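Workshop tips: trying out a bench arm before you pay for one

I've had a lot of mail since I mentioned I was thinking about a robot arm for the back bench, so this month's tips are all about that. The short version is that I've been playing with the Pellstead preview, the one where you get a simulated room on your computer with the arm already set up in it, and you can run your job as many times as you like before anything heavy gets delivered to your door. I like it a lot! I also have a list of gripes.

The preview costs 116 dollars, and they knock it off the price if you go on to buy the arm. Manju Negi on their help line set mine up over the phone and was very patient with me (my computer is old and so am I).

Start with your own table

The room they give you is plain – pale walls, wood floor, a wall box with a cable up to the ceiling – and you get to pick what goes in the middle. I went with the big dark reddish-brown table. It's much bigger than my bench and I should have changed that on day one. Tip number one, then: measure your real bench and type those numbers in before you do anything else. I spent two evenings happily working out positions that I had to throw away.

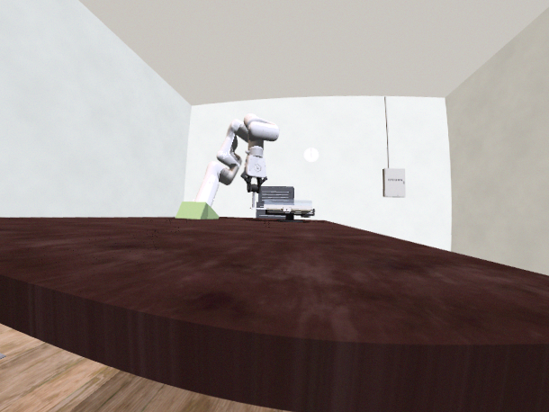 Arm at the far end of the table, gripper pointing down, equipment to its right.

Put the arm near the edge, with the stuff it needs close by. My first layout had everything spread out nicely, like a kitchen where the fridge is in the garage, and the arm spent its whole time stretching. Bunch things up. You want room for your own hands at the near side anyway, and a long clear stretch of table in front of you is a lovely thing to have when you're sorting screws.

Save every layout under a name you'll recognize later. I had one called "new" and one called "new new" and I still don't know which was the good one.

Hang things straight

If you're picking up anything long and thin, get the gripper pointing straight down and leave it that way for the whole move. I tried tilting it to save a little time and then had to fix the angle again at the other end, so I saved nothing. Abhishek Maurya wrote to me after my last page to say he sets a "park" height for every tool and makes the arm go up to it between moves. I stole that idea right away. Mine is 280 millimeters and I haven't touched it since. 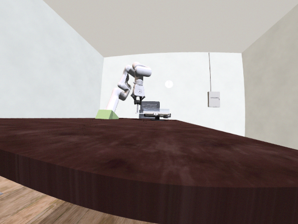 A thin, pale piece under the gripper, next to the dark gray unit with the lines across its front.

Slow the last little bit down too. There's a slider for approach speed and it comes set much too fast for my taste. I run the long travel at whatever they recommend and then pull the slider way back for the final couple of inches. It makes for dull watching, but dull is what I want near anything I paid for.

Look from where you'll be standing

You can move the view wherever you please, and I'd say set it at your own eye height on your own side of the bench and leave it there for a while. From up close everything looks roomy. From across the table I found I couldn't judge the gap between one item and the next at all, and that's where I'll be with my coffee when the real one is running. Azadeh Safavi (she does the Undirero newsletter, worth signing up for) puts colored tape on her bench where she needs to check a gap. Cheap and it works.
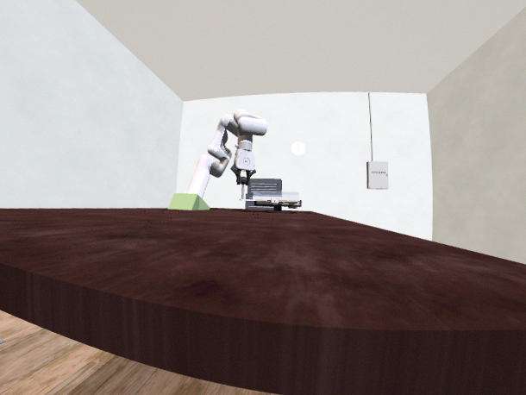
Slim upright cylinder held in the dark fingers, with its lower end a short distance above the line of the tabletop.

My gripes, as promised. The menus are tiny. The undo button goes back one step and then gives up. The manual has a whole chapter on Thakur mounts, which I don't own, and half a page on saving your work. And the full arm is 2568 dollars plus delivery, which I'm still chewing on. There's a used-parts list at Jenis if you want to go that way, with bare arms starting at 900, but you don't get the preview or Manju on the phone.

The discount on the preview runs out 14th August, so if you're on the fence, do it before then. I'll do a page on keeping cables off the bench in October.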